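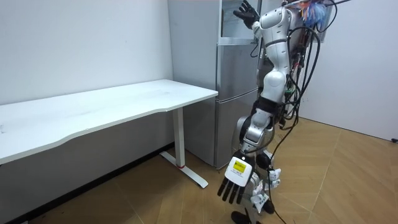
Projektbericht im Modul Automatisierungstechnik
Besuch beim Tag der offenen Tür der Firma Sturnent
Verfasser: Kornél Major
Datum des Besuchs: 14. Dezember 2024

1. Anlass

Unser Kurs hat im März das Thema Greifen und Manipulation bekommen. Für meinen Teil des Projekts wollte ich einen humanoiden Roboter in einer Wohnumgebung sehen, und mein Betreuer Stellan Kristiansen hat mir die Firma Sturnent empfohlen. Wir waren dort mit 18 Studierenden angemeldet.

2. Ablauf

Die Vorführung fand im Raum 202 statt. Das Projekt hat den Namen Sokol und beschäftigt sich mit Aufgaben an Haushaltsgeräten. Es wurde uns zuerst erklärt, in welche Teilschritte man die Aufgabe „Flasche aus dem Kühlschrank nehmen“ zerlegt: zum Gerät gehen, die obere Tür öffnen, die Flasche erkennen, greifen und auf dem Tisch abstellen. Für diese Aufgabe hat das Team bis jetzt 829 Versuche gespeichert. Besonders interessant war für mich der Schritt mit der Tür, weil der Arm dabei einem Kreisbogen folgen muss und der Körper trotzdem im Gleichgewicht bleibt.

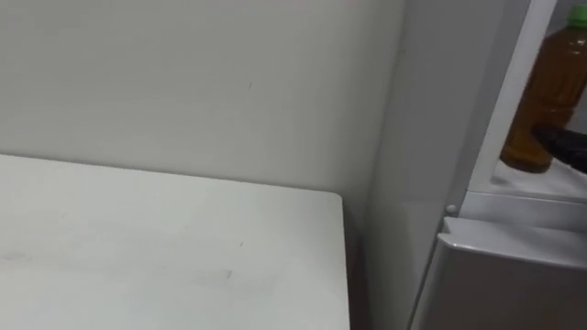 Warum ist das Greifen im Kühlschrank schwieriger als auf dem Tisch?
Im Fach gibt es wenig Platz, und die Tür sowie die Seitenwände begrenzen die möglichen Richtungen für den Arm. Außerdem kann die Hand selbst das Objekt vor der Kamera verdecken.

3. Bewertung

Der Besuch hat mir für die Planung von unserem eigenen Versuch geholfen. Ich werde die Aufgabe in kleinere Schritte teilen als bisher und jeden Schritt einzeln testen. Die Frage nach der nötigen Greifkraft bei weichen Flaschen konnte ich leider nicht mehr stellen. Ich habe sie per E-Mail an die Firma geschickt und werde die Antwort im Anhang ergänzen.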